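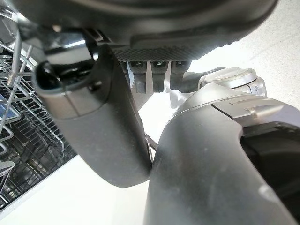
Equipment Planning for a Dish-Handling Robot Station
Final Report, Project Course in Automation

Project group: Joar Sundqvist, Liesbeth Kuipers, Ilona Kocsis
Supervisor: Wellington Magalhães
Submitted: 14/03/2025

1. Background

The department intends to set up a permanent station at which students can program a robot hand to load and unload a dishwasher rack. The project group was asked to prepare an equipment plan for the station, including a purchase list, a budget, and a schedule for ordering. Programming of the robot was outside the assignment.

The department already owns one robot arm and one multi-fingered hand. Both will remain in use. The plan therefore covers the items that must be bought or replaced to keep the station running through two teaching terms: a wrist camera, spare parts for the hand, racks and dishes, lighting, and a safety barrier.

2. Requirements

The requirements were collected in January in meetings with the supervisor and with Frans Wouters, who manages the teaching laboratory. The following were agreed upon.

The wrist camera must be small enough to fit beside the hand without limiting its movement. It must show the fingers and the rack at the same time, so that students can judge an approach before the hand closes.

The hand must be serviceable on site. A student assistant should be able to replace a finger pad without returning the hand to the supplier.

The rack must be of a household type, with coated wire and upright tines. Racks made for industrial kitchens were excluded, as the course exercises are written for household spacing.

The dishes must be unbreakable and available in several colors.

3. Observations on the Existing Setup

The wrist view was reviewed as part of the planning work. The hand takes up most of it. The housing extends across the top, the thumb fills much of the lower right, and the rack is visible only along the left margin. The group concluded that a camera with a wider lens alone would not be sufficient, and that the mount should also be adjustable outward from the wrist. A second, fixed camera over the rack was added to the plan for the same reason.

Lighting also requires attention. Under strong light from above, the glossy and polished parts of the hand return bright reflections while the underside of the housing stays in shadow. Diffused light panels were added to the purchase list. The white floor surface may be kept.

Small light specks are present on the long finger and the thumb. A cleaning kit was entered as a consumable, and a dust cover for the hand as a one-time purchase.

4. Comparison of Suppliers

Written quotations were requested from Flikodetti, Orkura, and Anozie. Each supplier received the same list of items and the same questions on delivery, warranty, and spare parts.

Flikodetti offered the lowest total price. The quotation did not include an adjustable camera mount, and finger pads were sold only as part of a complete finger.

Orkura offered all items on the list. Finger pads may be ordered separately, and the stated delivery time is 15 working days. The warranty on the cameras is two years.

Anozie offered comparable cameras but does not supply parts for the hand. Its light panels were the least expensive of the three.

The group recommends that the cameras, mount, and hand parts be ordered from Orkura and the light panels from Anozie. Splitting the order adds one delivery charge, which is already counted in the budget. The racks and dishes can be bought from Fanetti, where the department has an account.

5. Budget

All amounts are in euros and include tax.

Wrist camera and adjustable mount: 612
Fixed camera and stand: 438
Finger pads and fasteners: 265
Light panels: 184
Safety barrier: 390
Racks and dishes: 118
Cleaning kit and dust cover: 51
Delivery charges: 38
Total: 2,096

The budget contains no reserve. If a complete finger must be replaced during the first year, a separate request to the department will be necessary. Mr. Wouters has asked that this be stated clearly.

6. Ordering Schedule

The cameras and the hand parts should be ordered first, as they have the longest delivery time. The safety barrier should be on site before any student exercise is held. Racks and dishes may be ordered at any point before the start of teaching. The group has set aside 9 working days for installation and testing.

7. Open Questions

The cable routing at the hand has not been settled. A longer camera mount will require a longer cable, and the cable must not pass between the fingers and the thumb. Ms. Kocsis has requested a drawing of the mount from Orkura, which had not been received at the time of submission.

It also remains to be decided whether the fixed camera will be attached to the safety barrier or to its own stand. The budget assumes a stand.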